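Shelf Wear and Color Loss in Stock Held for Resale
Project report, Retail Operations II
Mahnaz Tehrani, Rogelio Fajardo
Submitted 1/7/20

1. Background

Small home goods shops hold slow-moving stock for long periods. Our partner store, Carretero, asked whether its markdowns matched the real condition of the goods. We reviewed 508 stock records covering candles, table linens and artificial flowers, and inspected a sample of 30 items by hand in June.

2. Method

Each item was graded on a scale from 1 to 5 under the same desk lamp. Two graders worked separately. Where they disagreed by more than one step, Pouran Ghorbani graded the item a third time and the middle score was kept. 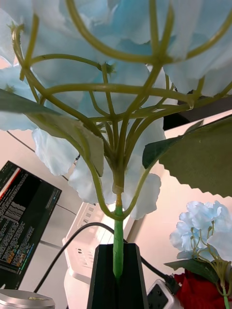 Grades were then compared with the age of the item in the stock record. Records without a delivery date -- 13 in all -- were left out of the comparison.

3. Results

Linens stored folded showed fading along the outer crease only. Candles scored lowest, mainly for surface dust and scuffing. Age alone was a weak guide to grade; distance from the front window was a better one. Markdowns at Carretero follow age and ignore shelf position.

4. Limits

The sample was small and came from one store. Lamp light differs from daylight, and pale colors were hard to grade consistently. A second store, Vestness, agreed to take part but its records arrived too late to use.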